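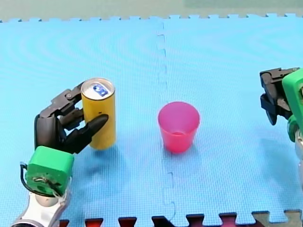
The Room Above the Ferry Office

When my aunt died she left me a piano and 39 letters. The piano was a Koskela, brown and very heavy, and it stood in a rented room in Maltel, above the ferry office. The letters were in the bench under the music.

I came to Maltel in May. The landlady gave me the key and said that the rent was paid until the end of the month, and after that the piano must go down the stairs or she would have it cut. She was not angry when she said it. She showed me where the light was and went back to her soup.

I sat down and read the first letter. It was from a man in Hesura, on the other side of the water, and he wrote only about the weather and the price of fish. The second was the same. In the third he asked whether she still played in the evening with the window open, for on calm nights he believed that he could hear her. Hesura is 11 kilometers away. No piano is heard so far. 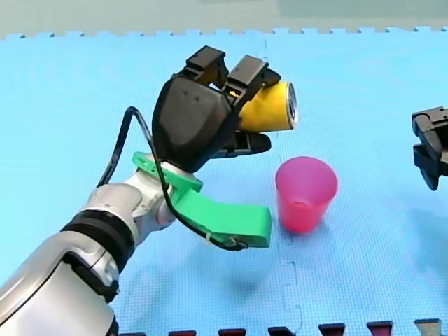 My aunt had never spoken to us of any man. She taught small children their scales, she wore gray, and at Christmas she sent us a card with a ship on it. I tried to remember her as somebody who could receive such letters, and I could only remember one summer when I was six and she took me to the beach below the harbor. We drank lemonade there. She had a yellow can, and I had a pink cup which I was not allowed to take into the sand, and she looked over the water so long that I asked her if a boat was coming. She said no, not today.

I read until the last ferry. He never wrote that he loved her, and he never wrote that he would come. Once he had been in Maltel for one night, to repair an engine, and he had stood in the street under her window while she was playing. He did not ring the bell. "You made a mistake in the left hand," he wrote, "and you began again, and I was glad, for I could stay longer."

The Piano Mover

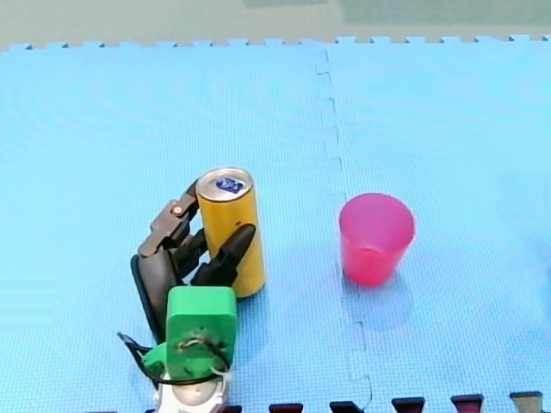

The Offer

In the morning a man came from the firm Fatar to look at the stairs. He measured the door, then the piano, then the door again. He said it would cost 488 to bring it down and 201 more to take it on the ferry.

"Where on the other side?" he asked.

I had not told him that it should go to the other side. I had only asked what the ferry would cost. I said that I must think, and he sat on the top stair and ate an apple while I was thinking.
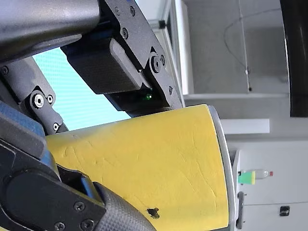
The last letter had an address, and it was four years old. Perhaps he was dead also. Perhaps he had a wife, and a small house with no place for such a thing. I opened the window. The water was flat and the other coast was only a line, and I played the one piece I know, badly, with the pedal down.

When I stopped, the man from Fatar had finished his apple.

"Again," he said. "You made a mistake in the left hand."

I began again.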